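NOTA DE PRENSA

Flukstead sube a los escenarios la vida secreta de las reuniones de vecinos

La compañía Ponce estrena en diciembre una comedia en tres actos sobre una derrama, un ascensor y 1.814 euros que no aparecen

La compañía teatral Ponce presentará en diciembre "Flukstead", comedia escrita por Berenice Xolalpa y dirigida por Higinio Manríquez. La obra transcurre en el portal de un edificio cuyo ascensor lleva 8 meses parado y cuyos habitantes han decidido, por mayoría simple y con dos abstenciones, no dirigirse la palabra hasta que alguien lo arregle.

El detonante es una derrama de 1.814 euros. Todos recuerdan haber pagado su parte, y lo recuerdan con una precisión sospechosa: el día, el tiempo que hacía, lo que llevaban puesto. El dinero, sin embargo, no figura en ninguna cuenta. A partir de ahí, la función avanza como avanzan estas cosas en la vida real, es decir, por el orden del día y con grandes dificultades para llegar al punto de ruegos y preguntas.

"Quise escribir una tragedia griega, pero me tocaba ser presidenta de mi escalera ese año", explica Xolalpa, que tardó dos inviernos en terminar el texto y asegura haber suavizado varios diálogos para que resultaran creíbles. La autora conserva las actas originales y no descarta publicarlas cuando prescriban.

Consuelo Figueroa interpreta a la administradora de la finca, una mujer que ha aprendido a sonreír sin comprometerse a nada. Citlali Tovar da vida a la vecina del ático, principal perjudicada por la avería y única persona del edificio en excelente forma física. La música, para clarinete, acordeón y timbre de portero automático, es de Ebise Gashaw. El timbre está afinado en si bemol - hubo que probar unos cuantos - y tiene un solo en el segundo acto.

Manríquez, que ya había dirigido a la compañía en "Rarkby", define el montaje como "una obra de acción en la que casi todo el mundo está sentado". Aquel título anterior giraba en torno a un hombre que esperaba a un fontanero y se despidió de la cartelera tras 45 funciones, sin que el fontanero llegara. El director niega que ambas piezas formen parte de una trilogía sobre el mantenimiento doméstico, aunque admite que hay un tercer texto en un cajón y que trata de goteras.

La función dura una hora y cuarenta minutos, sin descanso. La compañía estudió incluir uno, pero lo sometió a votación y no hubo quórum.

El estreno tendrá lugar en la sala Nusturport, que este otoño ha renovado sus butacas. Las anteriores crujían en los momentos de mayor intensidad dramática y algunos abonados han preguntado si se las pueden quedar.

Imágenes generadas por ordenador:

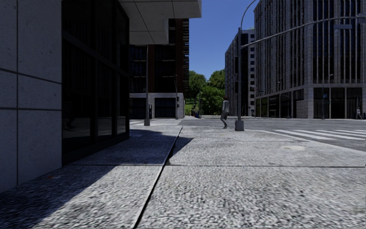
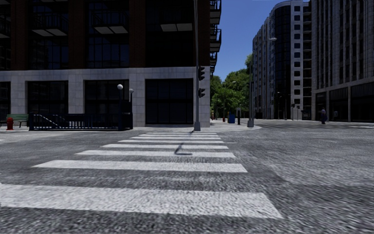
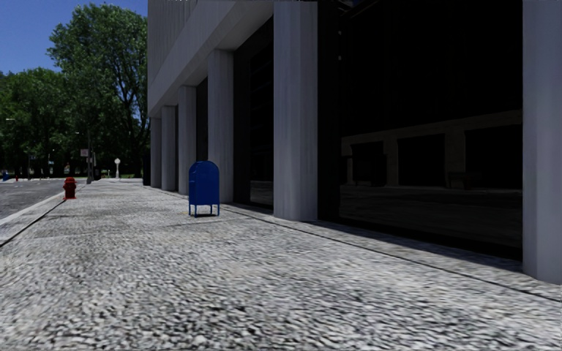

Entradas e información práctica

Las localidades estarán disponibles en la taquilla de Nusturport y en la web de la sala. Las funciones comenzarán a las 20.00 horas. Una vez apagadas las luces no se permitirá el acceso, ni siquiera a quienes aleguen ser propietarios.

Habrá descuento para grupos de la misma comunidad de vecinos que acrediten asistir juntos y por voluntad propia. Después de la primera función, autora y director mantendrán un coloquio con el público. Se ruega brevedad en las intervenciones y que se ciñan a la obra.

Las solicitudes de entrevista y las acreditaciones de prensa se tramitan a través de la oficina de la compañía Ponce, en horario de mañana. Está en un cuarto piso y se sube por la escalera.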